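Callstead Desktop Teardown Notes
README, revised February 17, 2020
Maintained by Esmaeil Shokri

What this is

This folder holds photos and written notes on desktop computers opened up for parts work. Most of the machines are office towers. The notes were started so that people replacing processors, memory or drives could look up what the inside of a case is like before picking up a screwdriver. Callstead is the name of the whole set. Older files may still say Najafi, which was the working name, and both refer to the same thing.

The set covers 71 machines. Each machine has its own folder with photos and one plain text file of notes.

Folder layout

photos/ has the pictures for that machine, taken from above or near it.
notes.txt has the write-up.
parts.csv lists the parts we could identify, one per row.
skipped.txt is only there if something was left out on purpose, usually a label that showed a person's name or an asset number.

Columns in parts.csv

part: everyday name, such as socket, memory slot, power supply, drive carrier
present: yes, no or unclear
release: latch, lever, screw, clip or unknown
color: color of the release if it has one, otherwise blank
remark: free text, usually short

"Present" refers to the part named in the row. A socket with no processor in it gets two rows: socket, yes, and processor, no. An earlier version put both in one row and people kept misreading it.

"Unclear" is used when the part could be one of two things from the photos. A flat black piece on a board may be a heatsink or a card, and we don't guess. If you have the same model and know the answer, send it in and the row will be changed.

How the photos are arranged

The case is laid on its side with the side panel off and the open side facing up. The table is slotted aluminum. We don't clean cases before photographing them, and we don't tidy the cables. Cable routing is one of the things people ask about most.

There are at least 2 photos per machine. Some have as many as 30, mainly the ones with odd drive cages.

Notes on sockets

Record whether the retention bracket is up or down, and leave it that way until the photos are done. Do not touch the pins. If the processor is out and the case will be sitting for more than a short while, put a cover on the socket when the photos are finished and write that in notes.txt. Three boards in the set have bent pins, and those folders have "pins" in the remark column.

Notes on color

On many office towers the colored plastic marks what can be released by hand. Blue is common. We record the color as seen and do not use it to decide what the tab does. Lavender, gray-blue and purple have all been entered by different people for what was probably one plastic, so search for more than one if you are filtering.

Notes on labels

Power supply labels are copied into notes.txt only when they can be read in full. A label that is partly legible is entered as "label, not read." Do not fill in ratings from a web search. Two were entered that way early on, one was wrong, and both have been removed.

Maker logos on a board go in the remark column. A logo on the board is not used to fill in the model. The model comes from the sheet that arrives with the machine, and where there was no sheet it is left blank.

Known problems

Nearly all of the first batch lacks a close view of the memory slots.
File names in the Flokivis folders use a different date order.
Some remark entries have commas in them and will break a simple CSV reader. Quoting will be fixed in the March update.
Screw sizes are not recorded anywhere. We may add them.

Use

You may copy the notes and photos for teaching, repair work or your own reference. Please keep this README with them. If you use the set in a class handout, Vadeleo hosts the files and would like a link back to the download page.

The set does not replace a service manual. Unplug the machine before opening it, and never open the power supply itself.

Corrections

Send corrections to the maintainer with the folder name and the row. A photo helps, but a sentence is fine. Corrections are applied in batches and listed in changes.txt.

Sample photos 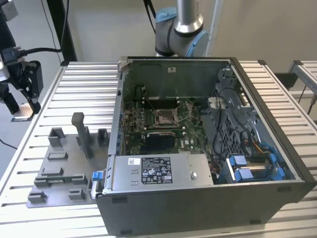
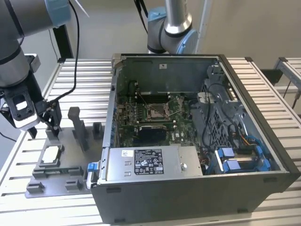 Sample photos: tower on its side, panel off, processor socket empty. The power supply, with its black label, has a blue latch at its left end.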